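# How to run a ball-sorting demo at an open day

I've done the robot table at the Korkside open day two years running now, and both times people asked me afterward how to set one up at their own place. So I finally wrote it down! You need a two-armed robot, somebody who can stop it quickly, and a table you don't mind getting scuffed.

## Before the doors open

1. Pick a job visitors get without a speech. Ours is "put the thing on a plate." Kids understand it right away, and so do their grandparents.
2. Use stuff from the kitchen aisle. Cheap plastic plates in different colors are great (you can shout "pink!" and everyone knows where to look), and a thin mat or flexible cutting board marks the pickup area.
3. Choose things to grab that are light and round and won't matter if they hit the floor. They will hit the floor.
4. Tape the visitor line 90 centimeters back from the reach of the arms. At Otlow we had it closer and I spent the whole morning saying "just a little step back, please."
5. Run the whole job ten times with no audience. If it drops more than you'd like, slow the arms down. We ran at 62 percent speed and it looked better that way, too.

## During the demo

Start with one arm only. Let people watch a pickup from start to finish, then bring in the second arm. I like to keep a screen next to the table with the wrist camera on it - visitors love seeing what the gripper sees, and it gives the ones in the back row something to look at.
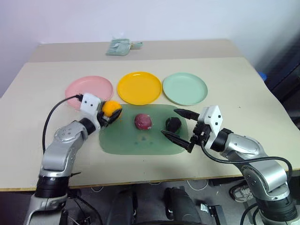

Plates, mat and grippers at our table.

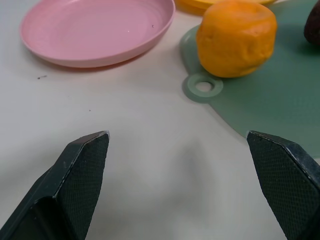 Talk while it's moving, but keep it short. I say what the arm is going for next and then shut up until it gets there. If it misses, say so and let it try again! The crowd at Notavside clapped louder for a second try than for anything that went right the first time.

Let a kid pick the next plate color. The line gets longer, but they remember it.

## Resetting between groups

- Stop the arms and wait until they're fully still before you reach in.
- Put everything back on the mat, spread out a bit so a gripper can get around each piece.
- Wipe the plates. Fingerprints and glare gave our color detection a hard time.
- Check the finger pads for wear. I borrowed this habit from the folks at Kostiuk, who do it every single time.

We had 202 visitors last April and I reset the table after every group, so keep a stool nearby. Next one is 28th August, and I'm bringing spare plates.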